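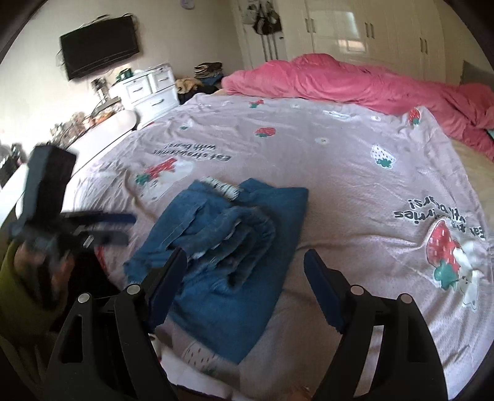 Library > Proceedings > Applied Robotics > Full text

Filed under: Grippers and end tools | 14 shares | 2 comments

4.2 Comparison of finger designs on folded garments

The second set of trials compared two finger designs on clothing in furnished bedrooms. Both were fitted to the same hand-held body, and the operator worked with one tool in each hand, as in Section 3. The Stendulden finger is an open plastic frame with triangular cutouts and a flat, padded contact surface (Figure 3). The Grelstead finger has the same length and opening but a solid back, and its pad is moulded as a single strip.

Figure 3. Stendulden fingers open over a folded pair of jeans on a printed bedspread. The tip of the left finger overlaps the lower edge of the jeans. The second tool is held in the operator's left hand.

Each design was used for 200 grasps, divided evenly between denim, knitwear and light cotton. A grasp was counted as successful if the garment was lifted clear of the bed and held for three seconds without a second layer of bedding being caught. This last condition proved the hardest to meet. A soft bedspread wrinkles easily when a finger slides across it, and the raised fold can be drawn into the grip along with the garment.

On denim the Stendulden finger succeeded in 85 per cent of grasps and the Grelstead finger in 70 per cent. The difference was largest where the legs were doubled over and the operator had to take the whole bundle by its edge. The open frame flexed around the thick layers, while the solid back tended to push the upper layer away before the pads had closed. On light cotton the order was reversed, although the margin was small and we do not place much weight on it.

Pad wear was checked after every 20 grasps. Neither pad lifted at the corners during the trials, but the Grelstead strip collected lint and had to be wiped more often - a point that operators raised without being asked.

The wrist camera was left at the same setting throughout. Its wide lens keeps both fingertips and much of the room in view, at the cost of strong curvature near the border. Patterned bedding was kept in the trials on purpose. The Safavi edge detector, which we used to mark garment outlines, at times followed the printed motifs and lettering on a cover instead of the hem of the garment lying on it. Outlines from those recordings were redrawn by hand before the grasp points were measured.

Results for the powered version of both fingers, mounted on the Drakano arm, are given in Section 4.3.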